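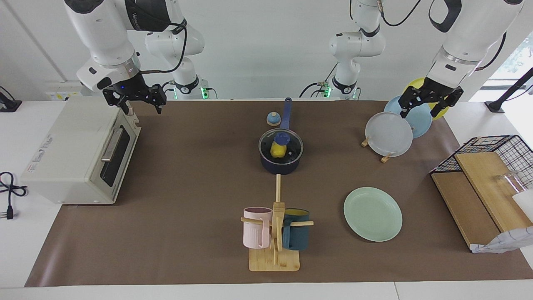 Alcides Coutinho escreveu-me a dizer que estou a ser injusto com os fornos pequenos, que o dele se pagou sozinho em menos de um ano e que quem continua a ligar o forno grande para aquecer duas fatias de pizza merece a conta que recebe. O comentário vinha a propósito do meu texto de março, aquele em que me queixei dos conselhos de poupança que andam a circular por todo o lado. Respondi-lhe em particular, mas fiquei com a coisa na cabeça e prefiro pôr aqui as minhas dúvidas por extenso.

Primeiro, o que concedo. Um forno pequeno tem menos ar e menos metal para aquecer. Para uma torrada, um gratinado para um, meia dúzia de batatas, acredito que gaste menos. Não preciso de um estudo para isso.

O que me custa a engolir é o salto seguinte: "pagou-se sozinho". Pedi as contas ao Alcides e ele mandou-mas, o que lhe agradeço, porque a maior parte das pessoas muda de assunto nesta altura. Comparou a fatura de um ano com a do ano anterior e encontrou uma diferença de 304 kWh. Muito bem. Só que nesse mesmo ano trocou o frigorífico, a filha mais velha saiu de casa e passaram a tomar o pequeno-almoço no café. Atribuir tudo ao forninho parece-me um bocadinho generoso.

Fiz a mesma experiência cá em casa, com menos entusiasmo e com um medidor de tomada da Skodia que a minha cunhada me emprestou e que, suspeito, também tem as suas opiniões. Durante seis semanas apontei num caderno tudo o que lá liguei. O medidor reiniciou-se duas vezes sem avisar e perdi uma semana inteira de leituras, por isso não vou publicar uma tabela como se fosse ciência. Fiquei com esta impressão: o que pesa na minha fatura é o termoacumulador. O resto são trocos. Podia passar o inverno a comer saladas frias que a companhia mal dava por isso.

E no entanto abre-se qualquer página sobre poupança doméstica e o termoacumulador aparece no fim, depois dos carregadores de telemóvel. Os carregadores! Deixei o meu na tomada sem telefone durante um dia inteiro e o aparelho da Skodia marcou zero. Admito que não seja mesmo zero, admito que seja um aparelho barato com pouca sensibilidade para valores tão baixos. Mas se para o detetar preciso de melhor equipamento, não vou perder o sono.

Desconfio que a ordem destas listas tem que ver com o que se pode vender. Uma tomada inteligente vende-se. Baixar o termóstato da água não rende nada a ninguém, e dá-se em cinco minutos com uma chave de fendas (desliguem o quadro antes, por favor, e se não souberem o que estão a fazer chamem alguém).

A Leonie Rakena perguntou também, nos comentários do outro texto, se vale a pena a tarifa bi-horária. Depende, e sei que é uma resposta irritante. A Flundov, que é quem me fornece a eletricidade, tem um simulador no site que me garantiu uma poupança simpática. Pus lá os meus consumos reais, 1456 kWh no semestre, e a poupança encolheu para quase nada. Voltei a fazer a conta à mão e deu-me ligeiramente pior do que a tarifa simples, porque trabalho em casa e cozinho à hora de almoço. O simulador parte do princípio de que boa parte do consumo é à noite. O meu não é. Leonie, se a sua máquina de lavar já trabalha de madrugada, talvez lhe compense - mas faça a conta com as suas faturas à frente e não com o perfil "família típica".

Quanto ao Alcides, propus-lhe um acordo. Ele passa um mês sem o forno pequeno, usa o grande para tudo, e anota o contador no primeiro e no último dia. Se a diferença for a que ele diz, publico aqui o resultado e retiro a palavra "generoso". Respondeu que a mulher não autoriza. Fico à espera, a proposta não tem prazo.

Para a próxima queria escrever sobre os vedantes das janelas, que comprei no ano passado e já estão a descolar em dois sítios. Se alguém tiver uma marca que aguente mais do que um inverno, diga.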